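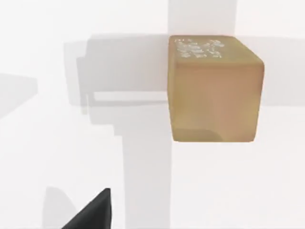

Jacinto Cervantes wrote to say that he threw out 200 books in a weekend and hasn't missed one. Good for him. I'd like to hear from him again in 2 years.

Search this site Go

By Pirjo Lehtinen
September

Decluttering used to be a chore. Now it's a subscription. Estent will send you a monthly plan for emptying your own closets, and Menon charges $700 for a home visit at which a stranger asks how you feel about your colanders. Both promise calm. Neither could show me a study, and I asked twice.

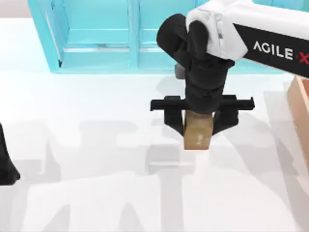 Less stuff means less to clean, one reader argues, and the rest is just marketing. Maybe so. But the same reader admits to buying 5 matching storage bins the week after her big clear-out, and I suspect she has company. The people selling us on owning less have a lot of things to sell.

I tried the method for a month. I filled bags, I drove to the thrift store, I felt terrific until dinner. Then I needed the potato masher. The new one costs more and works worse, and it sits in the same drawer.

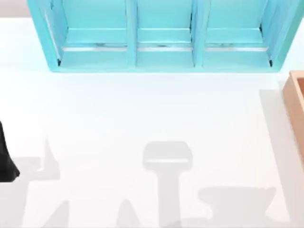

A turquoise shelf unit with three compartments.

My mother kept string in a jar and never called it a system. When the string ran out, she bought more string.

Related
Does Flirkow's rental furniture ever pay off?
Tondeo and the return of the junk drawer
Readers on the things they wish they'd kept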